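10/4/22

Parts for the Kastorby job are finally getting sorted. The order was 126 molded covers from Grenham, and they ship five to a carton with film around each one. The film is the slow part. It clings to the recessed side and has to come off before a cover can go in a tray.

I moved the work down to the floor beside the yellow cabinet. The gray carpet is kinder to the black finish than a bench top, and there is more room to turn a tray.
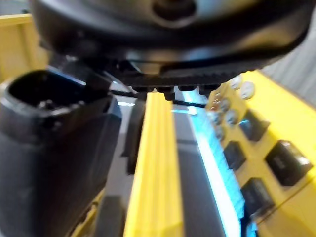 Trays are the Craddock type, white plastic with a raised rim. I line the bottom with cardboard cut from the cartons. Two layers was too much - the covers sat above the rim and slid when the tray was picked up. One layer holds.

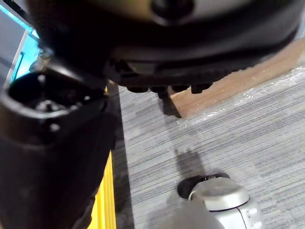 Orientation matters more than I expected. With the long sides parallel and the rounded ends pointing the same way, three covers fit without touching. Turn one around and the curved end rides up on its neighbor.
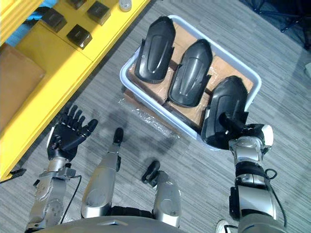

The black cubes stay on top of the cabinet for now. They belong to the Nosport order and need their own labels, which have not arrived. Leftover cardboard gets flattened and kept for the next trays. Film goes in a bag at the end of each carton. I plan to do another 5 cartons before the end of October.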